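Clonmont Round Laundry Basket
Textile Care and Storage, Millico Institutional Supply

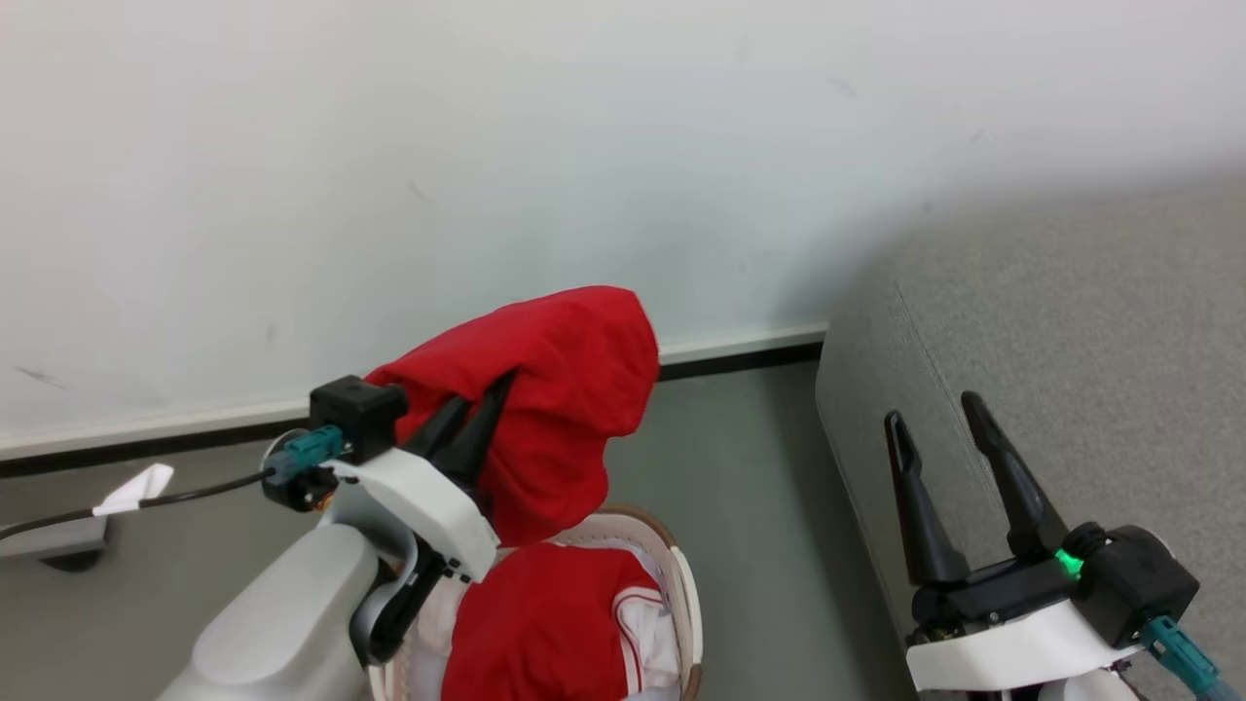
The Clonmont is a round, open-top laundry basket intended for residence halls, guest houses and care homes. It is supplied with a white inner lining and is suitable for clothing, towels and bed linen awaiting the wash or waiting to be folded.

The round shape allows garments to be placed in the basket from any side. It may stand against a wall, beside a partition or at the end of a folding table. The open top has no lid or closure, and items can be added or taken out with one hand.

Specifications
Shape: round
Top: open, no lid
Rim: tan
Lining: white, removable
Recommended maximum load: 15 pounds
Carton quantity: 23 baskets, nested
Item group: 2000

Use and care
The lining should be removed and washed before first use. Machine wash warm with white or light-colored items and dry on low heat. Red and other strongly colored garments may release dye when damp and should not be left in the basket against the lining. Customers who sort by color are advised to assign a separate basket to each load.

The rim may be wiped with a soft cloth and mild soap. The basket itself should not be soaked. Allow both parts to dry fully before the lining is refitted.

Baskets should be lifted with both hands under the rim. Wet laundry is considerably heavier than dry laundry, and the recommended load applies in either condition.

Replacement parts
Linings are sold singly and in packs. The Clonmont lining does not fit the Wokdale square hamper, which has its own listing. Customers replacing linings purchased under the former Çetinkaya range should confirm the rim size before ordering.

Ordering
Standard orders are shipped by the full carton. Part cartons are available on request to the supply office. Questions concerning sizes and linings may be addressed to Dela Akolgo, Product Information. Requests for contract pricing should be directed to Nevzat Dursun, Institutional Accounts.

Returns are accepted for unused baskets in their original carton. Washed linings cannot be returned.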